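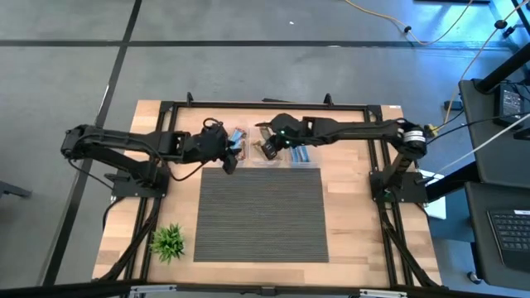 Os dois braços sobre as caixas transparentes, na célula da Plesance.

Mwende Mushi fala devagar quando conta a falha de outubro. "O braço direito recebeu a ordem de parar e continuou a descer", diz ela. "Foram 2 segundos. Para uma pessoa é pouco, mas para uma garra é muito."

A equipa procurou primeiro no programa de controlo, chamado Dostura, e não encontrou nenhum erro. O registo mostrava 48 ordens de paragem, todas enviadas a tempo. Faltava a resposta de uma delas.

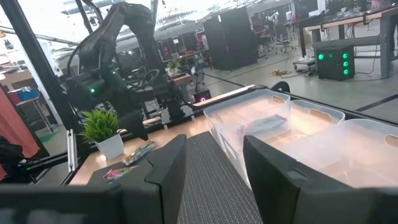
"Então mudámos os cabos, um depois do outro", continua Mushi. A causa era um conector com mau contacto, que só falhava quando o braço estava muito estendido. Ninguém ficou ferido.

Desde essa altura, o braço corta a força sozinho se fica sem sinal. Mushi pediu também que nenhuma pessoa ponha a mão dentro da célula durante os testes. "Esta regra já existia", admite. "Nós não a cumpríamos sempre."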